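# Chapter 7. Plug-in Lampholders, Bulbs, and Outlet Strips

A lamp circuit can be assembled on a table from three parts: a bulb, a lampholder, and a supply to plug it into. Each part has its own rating, and the lowest rating sets the limit for the whole assembly. This chapter treats the parts in the order in which current reaches them. Wall boxes and fixed wiring were covered in Chapter 6 and are needed only in Section 7.4.
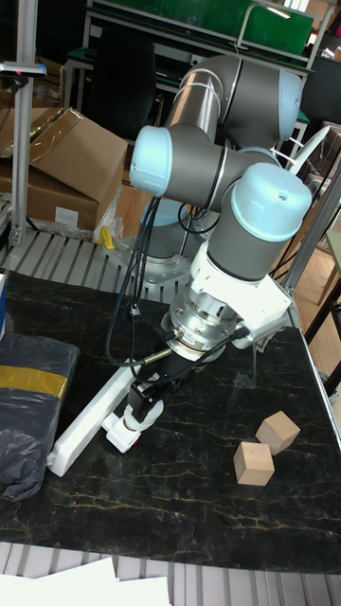
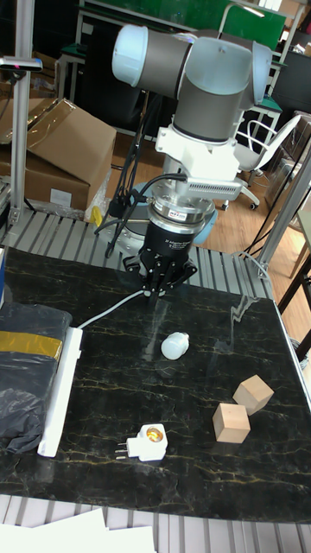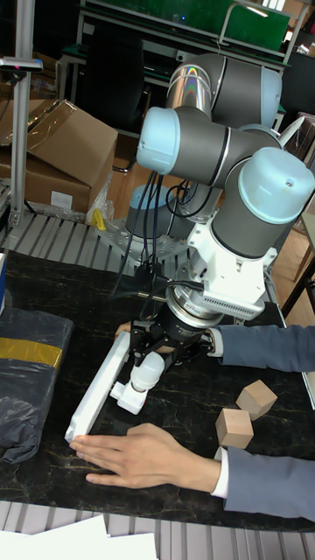
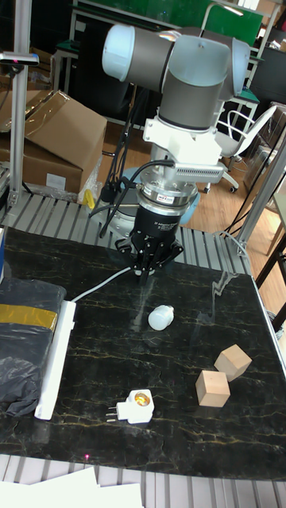 ## 7.1 Terms

A *lampholder* is any device that supports a bulb and connects it to the supply. A *plug-in lampholder*, also sold as a socket adapter, combines the holder with a plug in one body. It has no cord of its own. Its weight, and that of the bulb, is carried entirely by the outlet contacts.

An *outlet strip* extends one supply point to several. The term says nothing about surge protection, which must be stated separately on the label. Catalogs are inconsistent here – Plimley lists both kinds under one heading, while Jemard gives them separate part numbers.

The *base* of a bulb is the metal part that enters the holder. On a screw base the threaded shell is one contact and the tip is the other. The glass or plastic part is called the *envelope*, or in older texts the *globe*.

## 7.2 Polarity of the holder

The neutral conductor is connected to the threaded shell and the hot conductor to the center contact. If the two are reversed, the lamp still lights, but the shell is live and can be touched while the bulb is being screwed in. An adapter whose two blades are the same width can be inserted either way and gives no assurance of polarity. Treat the shell of such an adapter as live whenever the supply is on.

## 7.3 Order of assembly

Parts are joined from the load toward the supply:

1. Switch off the outlet strip and unplug it.
2. Place the strip on a flat surface with its cord clear of the work.
3. Screw the bulb into the lampholder until it stops. Do not force it further.
4. Push the lampholder fully into the strip.
5. Plug in the strip and switch it on.

Steps 3 and 4 may be exchanged if the strip remains unplugged. Hold the strip with one hand during step 4 – a light strip slides on a polished surface. Removal follows the reverse order, after the bulb has cooled.

## 7.4 Ratings

Let the holder be rated at 80 watts and the strip at 1,000 watts. The holder governs, and no bulb drawing more than 80 watts may be fitted. With 2 such holders on the strip, each is still limited to 80 watts.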